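31 January 2021

Month end, so the review. Log closed at 21:40.

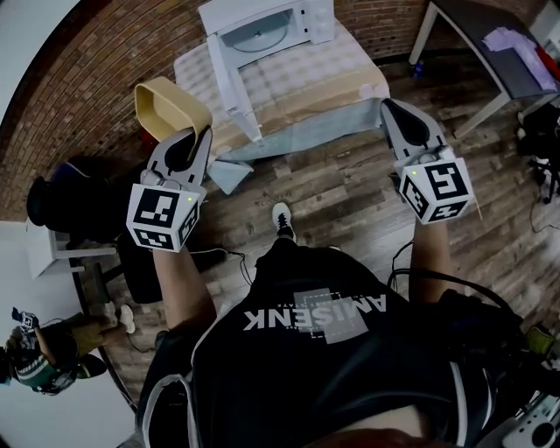

The Gonby course is finished as far as I intend to finish it. Eight units, of which I completed seven. The eighth is an upsell for the Favgate audio set and contains no exercises, so I have marked it as not applicable.

Results against the targets written down at the start of the month:

- Morning pages: target 400 words a day. Met on most days. The shortfalls follow nights with less than six hours' sleep.
- Reading: 387 pages, against a target I set too low.
- Savings: £1551 in the separate account. The goal statement says £1000 by the end of June, so the statement needs rewriting.
- Affirmations, spoken, twice daily: stopped after the second week.

On the affirmations. The workbook says to repeat the goal statement aloud until it is "felt". It gives no test for this. I kept a score from one to five after each session and the score did not move, apart from a dip when I had a cold. I may try the written version, where the statement is copied out once before bed. It takes four minutes. The spoken one took nine, with the breathing.

The savings figure needs a note. Part of it is the refund from the Ross weekend, cancelled, which I had already paid for out of last year's money. Taking that out, the rate is still above plan but not by enough to justify the higher target I pencilled in on the inside cover. Rubbed out. New figure to be set after the February statement.

The Bidholm planner is better than the one it replaced. The weekly page has a column for carried-over tasks, and I have used it every week. Same three items each time: dentist, loft hatch, letter to the pension people. Unit four would call these "resistance points" and have me write a paragraph on each. I have moved them to the daily page with a time beside them. Dentist is 09:15 tomorrow, by phone.

Changes for February: wake time stays at 06:20. Evening review cut from thirty minutes to fifteen. No new courses before June. Unsubscribe from the Gonby emails, four of which arrived today.

Pen running out. Refills are in the desk, second drawer.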